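Anwara Dewan wants you to steam your dinner

Anwara Dewan does not own a microwave, and within five minutes of my sitting down she had asked me why I did. I said it heats things up. She looked at me the way a dentist looks at a bag of caramels.

Dewan teaches a steaming class above a hardware store in Clundlow, and her students talk about it with the kind of devotion I usually associate with running clubs and new religions. The pitch is that one small electric pot can replace most of what you do on a stove. I have heard this before, about pressure cookers and air fryers and a sandwich press my brother still owes me an apology for. So I asked her what makes this one different.

"It's older than all of them," she said. "People have been steaming for thousands of years. I didn't invent anything and I'm not selling you anything."

She is selling something, as it happens. The class costs money, and there is a booklet. When I pointed this out she laughed and said the booklet barely pays for its own printing. I'll take her word for it.

Her own start was not promising. She bought her first steamer while working nights at the Barbosa laundry, wanting something she could leave alone while she got changed. The first batch of buns she made in it was, in her words, "two hockey pucks and some glue." It took her three months to make one she would serve to a guest.

I asked why anyone should put up with three months of glue when the store sells frozen ones.

"Because the frozen ones taste like the freezer," she said. "And you don't need three months. I needed three months. I had no teacher and I was stubborn about the flour."
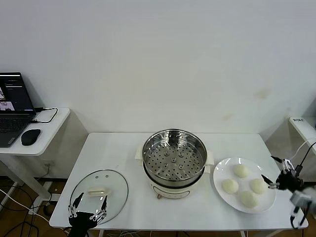

Buns are where most of her students begin, and where my doubts were strongest. A bun has to rise, hold its shape and stay tender, and I have eaten plenty that managed none of it. Dewan blames crowding more than the dough. "Four on a round plate, with space between them, and that's a batch," she said. "People see all those holes in the bottom of the tray and want to cover every one. Where do they think the steam comes from?" She also has views on lids. A glass one lets you look in without lifting it, and lifting it is, to her, the great crime of the beginner.

I wondered out loud whether any of this mattered much. Would I really taste the difference if I peeked?

"You would see the difference," she said. "They wrinkle. Taste, maybe not so much."

It was the first thing she had given up all afternoon, and I liked her better for it.

Vasanthi Uddin took the class in May and has come back since to help with it. She was more willing to talk about the drawbacks. Her steamer takes up counter space she doesn't have, she said, and the metal tray is a pain to dry. Nothing comes out brown. "If my kids want something crisp, I turn on the oven. Anwara knows. We don't discuss it."

Dewan, who was listening, said they had discussed it twice.

What about the health claims? The booklet makes a few, and I found the page on digestion hard to swallow. Dewan said a friend wrote that part and she has been meaning to cut it. "Steamed vegetables are vegetables. If you put butter on them, then they're vegetables with butter. I put butter on mine."

She sent me home with the booklet and a bag of flour. The microwave is still on my counter. I made buns that weekend, around ten of them, too close together, and they came out as a single object that I had to cut apart with a bread knife. I called Dewan to report this and she asked whether I had lifted the lid. I had. Twice, I think, and once more to check on what the first two had done.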